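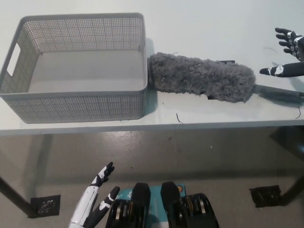 図1 灰色のマイクロファイバーのダスターと収納かご

ほこりはどこから来てどこに積もるのか:モドブリッジ学生寮での調査レポート

1. きっかけ

私の部屋の本棚は、拭いても拭いても白くなります。しかもなぜか上から二段目だけがひどい!一番上の段より二段目のほうがほこりっぽいなんて変じゃないですか。上から降ってくるものなら、一番上がいちばん積もるはずですよね。最初は気のせいだと思っていたんですが、廊下の向かいに住んでいるトゥメロ・ナイドゥー(Tumelo Naidoo)に話したら「うちは窓際の机だけ」と言われ、それならちゃんと調べてみようということになりました。

ちょうど環境科学演習の課題が「身近な空気を調べる」だったので、ペンッティ・レヒティネン先生(Pentti Lehtinen)に相談しに行きました。先生の第一声は「ほこりは面倒だよ」でした。面倒なのは本当でした(後でたっぷり書きます)。ただ、器具が安く済むのと、調べる場所に毎日住んでいるのは大きな強みだと言ってもらえたので、そのまま進めることにしました。

メンバーは私とトゥメロ、それに同じ演習のシャーメイン・モケティ(Charmaine Mokgethi)の三人です。シャーメインだけはヴァムリーの実家から通っているので、寮の外の比較データも取れることになりました。これはかなりありがたかったです。

2. そもそも、ほこりって何?

調べる前の私の理解は「灰色のふわふわしたもの」くらいでした。本を何冊か読んでみると、室内のほこりはかなりの寄せ集めだということがわかります。衣類や寝具から出る繊維くず、はがれた皮膚、髪の毛、靴についてきた土や砂、花粉、紙の粉、食べかす、料理の煙に含まれる細かい粒。部屋の使い方によって中身の割合がずいぶん違うそうです。

「ほこりのほとんどは人間の皮膚だ」という話をどこかで聞いたことがある人は多いと思います。私もずっと信じていました。でもこれは部屋によるとしか言えないようです。土足で入る家なら外の土が多くなるし、布ものが多い部屋なら繊維が増えます。寮の部屋はベッドと服と人間がぎゅっと詰まっているので、私たちは「繊維がいちばん多い」と予想しました。

もう一つ、読んでいて面白かったのが粒の大きさの話です。大きくて重い粒はすぐ床に落ちますが、細かい粒はなかなか落ちません。人が歩いたりドアを開けたりするだけの空気の動きでも、長いあいだ漂っていられます。それに、一度床に落ちたものも歩けばまた舞い上がります(再飛散というそうです)。ということは、掃除の直後に棚を見ても、その掃除で舞ったぶんがまだ降りてきていないかもしれないわけです。これを読んで、自分の掃除の順番がちょっと心配になってきました。

3. 調べ方

方法はとても単純です。顕微鏡用のスライドガラスに、薄くワセリンを塗って、調べたい場所に置いておくだけ。一定の時間がたったら回収して、顕微鏡で粒と繊維を数えます。

置いた場所は次のとおりです。

私の部屋:本棚の最上段、二段目、ベッドの下、ドアの横の床
トゥメロの部屋:窓際の机、クローゼットの上、ベッドの下
共用部分:二階の廊下、洗濯室の乾燥機の横、談話室のテレビ台
シャーメインの実家:居間の棚、寝室の机

これを期間を変えて繰り返し、全部で40枚を回収しました。数え方は、倍率100倍で一枚につき決まった10か所の視野を見て、「繊維」「鉱物っぽい粒」「その他」に分けるというものです。分類は二人が別々にやって、大きく食い違ったものは数え直しました。三つ目の「その他」がだいぶ雑なのは自覚しています。最初は花粉と皮膚も分けるつもりだったんですが、一日やってみて私たちの目では無理だとわかりました。シャーメインが花粉だと言い張った丸い粒は、翌日見たらただの気泡でした……。

顕微鏡は学科の実習室のものを借りました。使い方を教えてくれたのは技術職員のマリエッキー・ヤコブスさん(Marietjie Jacobs)です。ピントを合わせるときは、対物レンズをスライドから離す向きに動かすこと。これを最初に教わっていなかったら、たぶんレンズをワセリンまみれにしていました。

4. 失敗したこと

レポートの構成上は後ろに回すべきなのかもしれませんが、ここがいちばん書きたかったので先に書きます。

まず、ワセリンの塗りすぎ。最初の回のスライドは厚すぎて、顕微鏡で見ると一面が脂の海でした。繊維が何本も重なって沈んでいて、どれがどれだか数えられません。この回のぶんは40枚には入れていません。指でうんと薄く伸ばしてから、ティッシュの角で端を一度拭くとちょうどよくなります。でもそのティッシュから繊維が落ちるんですよ!結局、シリコンのへらを使うことにして解決しました。

次に、談話室のスライドが消えました。テレビ台の端に「実験中・さわらないでください」という紙を添えて置いたのに、夕方に見に行ったら紙だけが残っていました。三階のマンドラ・フォーリー(Mandla Fourie)が、割れたガラスかと思って片づけてくれていたのです。善意なので怒れません。二回目からは、ふたのない浅い箱の底にスライドを貼って、箱ごと置くことにしました。

それから、比較のために何も置かずに保管しておいた空のスライド(ブランク)にも、ちゃんと繊維がついていました。準備をしていた私のセーターが原因だったと思います。赤い繊維だったので、ほぼ間違いありません。それ以降、準備のときは全員つるつるした上着を着ることになりました。七月の部屋の中で雨がっぱを着てスライドに向かう三人は、なかなかの見ものだったはずです(寮は冬の朝が冷えるので、着ていてもそんなにつらくはなかったです)。

5. わかったこと

いちばん多かったのは、予想どおり洗濯室でした。乾燥機の横の一枚は繊維が300本ほど見つかり、数えている途中でトゥメロが「もうやめない?」と言い出しました。色もにぎやかで、青、黒、白、たまに緑。顕微鏡で見ると、灰色のほこりは少しも灰色ではないんです。いろんな色の糸くずが混ざって、遠くから見ると灰色になっているだけ。この調査で一番びっくりしたのはここかもしれません。

寮の部屋はどちらも繊維が多めでした。特にベッドの下は、短くちぎれた繊維と長い髪の毛が絡まって、小さな巣のようなかたまりになっていました。絡まった中に粒がたくさん引っかかっていて、なるほど綿ぼこりはこうやって育つのか、と納得しました。

反対に、ドアの横の床と二階の廊下では、鉱物っぽい角ばった粒が目立ちました。靴で運ばれてきた砂だと思います。寮の前の道は舗装がはがれているところがあって、乾いた日には風でよく砂が舞います。トゥメロの窓際の机でも同じような粒が多く、これは靴より窓からでしょう。彼は寝る時以外ずっと窓を開けています。

シャーメインの実家は、居間の棚では「その他」が多いという結果でした。台所とつながった部屋なので、料理の影響かなと話しています。でも二か所しか置いていないので、寮と家の違いだと言い切るには足りません。

さて、問題の二段目です。測ってみると、やっぱり最上段より二段目のほうが繊維が多かったのです。気のせいではありませんでした!どうしてなのか三人でしばらく悩んで、たどりついた仮説が二つあります。

一つは、私の服の着替えです。本棚はベッドの横にあり、二段目はちょうど私が立ってセーターを脱ぐときの腰から胸くらいの高さになります。繊維が一番たくさん飛び出す場所のすぐそばに、棚板が口を開けて待っていることになります。

もう一つは空気の流れです。部屋の暖房は壁の低い位置にあって、温まった空気が本棚の前を上っていきます。線香の煙で見てみたら、煙は棚の前をまっすぐ上り、二段目あたりで少しだけ奥に巻き込まれていました。巻き込まれた先で空気の動きが遅くなれば、そこで粒が落ちてもおかしくないですよね。

どちらが正しいのか確かめたくて、一回だけ、着替えを全部廊下の先のシャワー室でするという実験をしました。二段目の繊維は減りました。ただ、その回は暖房を切っていた時間も長かったので、正直なところどちらの効果かはわかりません。条件を一度に二つ変えてはいけないと、レヒティネン先生の授業で習ったばかりだったのに……。

6. 掃除についての寄り道

ほこりの本を読んでいると、どうしても掃除のことが気になってきます。課題とは少し離れますが、自分の部屋で試してみたことを書いておきます。

マイクロファイバーは、とても細い合成繊維でできた布です。繊維が細いぶん表面積が大きくて、細かい粒が引っかかりやすいのだそうです。乾いた普通の布で拭くと一部がふわっと舞ってしまうのが、日光の差す時間に横から見ているとよくわかります。少し湿らせた布が一番舞わなかったのですが、本の背表紙を湿った布で拭く勇気は私にはありませんでした。

順番も変えました。前は床に掃除機をかけてから棚を拭いていたんですが、今は棚が先、床が最後です。母にこの発見を報告したら「昔からそう言ってるでしょう」と言われました。

7. 反省と、次にやるなら

スライドの数は足りなかったと思っています。一つの場所につき数枚しかないので、たまたま近くで誰かがマフラーを振り回したら、それだけで結果が変わってしまいます。同じ場所に三枚ずつ並べておけば、ばらつきも見られたはずです。

数える作業も、写真に撮ってから画面の上でやるべきでした。接眼レンズをのぞきながらだと、どこまで数えたかすぐ忘れるし、首も痛くなります。ヤコブスさんに言わせると、顕微鏡の高さより先に椅子の高さを合わせるものなんだそうです(調査の最終回に教わりました)。

次にやるなら、着替えと暖房を別々に変えて、二段目の謎にちゃんと決着をつけたいです。トゥメロは洗濯室をもう一度やりたいと言っています。乾燥機のフィルターを掃除した直後と、誰も掃除していない時とで比べてみたいらしいです。数える係は、彼にお願いするつもりです。

8. お礼

相談に乗ってくださったレヒティネン先生、実習室を遅くまで開けてくださったヤコブスさん、部屋や廊下に箱を置かせてくれた寮のみなさん、どうもありがとうございました。マンドラには二回目から見張り役までしてもらいました。スライドの原本は実習室の棚、下から二段目の青い箱に入れてあります。見たい人は声をかけてください。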